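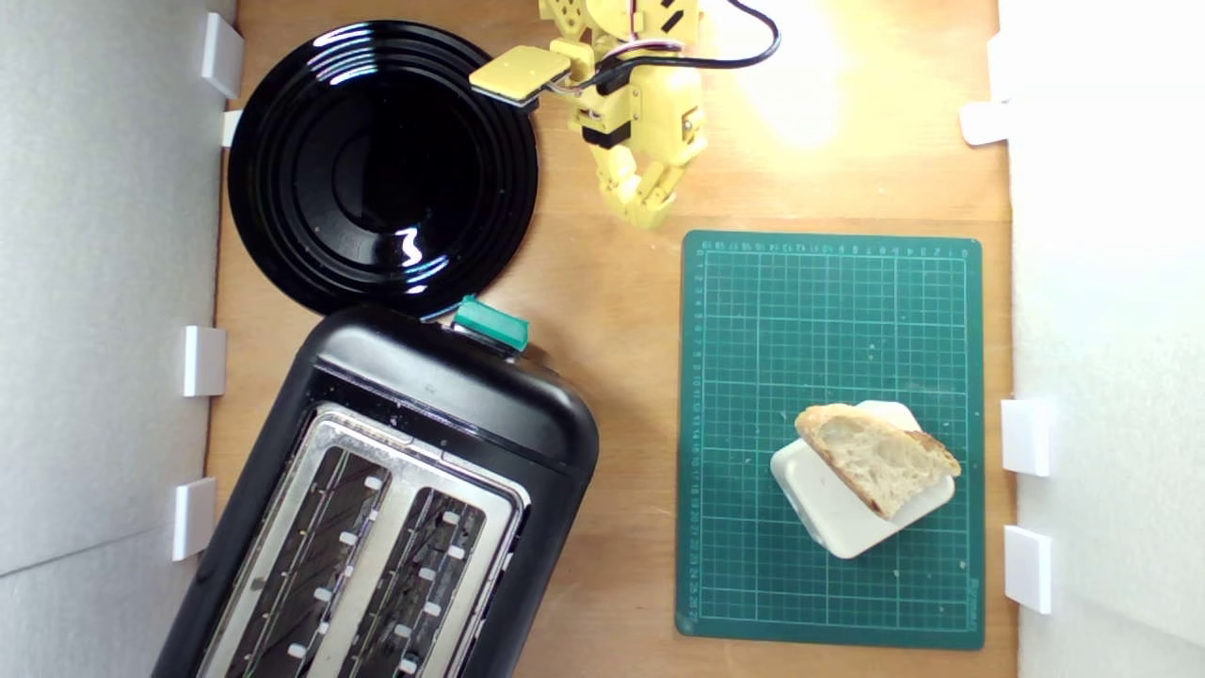
Moving Into a Small Apartment: Your Questions

2 min read

I've moved 6 times, and the last one took me to a 321-square-foot studio in Widolden, so my inbox is full of moving questions. I've pulled the most common ones together here.

When should I start packing?

Two weeks out, if you can stand living with boxes. I start with books and winter coats and leave the kitchen until the night before. Yes, I always regret leaving the kitchen!

How many boxes do I need?

For a studio I used 15 medium ones and a couple of suitcases. Skip the huge boxes — you'll fill them with books and then you won't be able to lift them (ask my back).

Did you hire movers?

Twice. The last time I went with Valentini, a small outfit over in Orell, and they were on time and very nice about my stairs. The other moves were me and a rented van.

Should I measure my furniture first?

Please do. Measure the front door, the hallway and the elevator too. I once owned a lovely couch that never made it past a landing, and I sold it from the sidewalk that same afternoon.

What goes in the "open first" box?

Sheets, a towel, toilet paper, phone charger, scissors, coffee. I also throw in a shower curtain, and I'd put that one in bold if I could.

What about my mail?

Set up forwarding a week early, then change your address with the bank and your doctor's office. I forgot the dentist when I left Keseck and I think they're still sending postcards there.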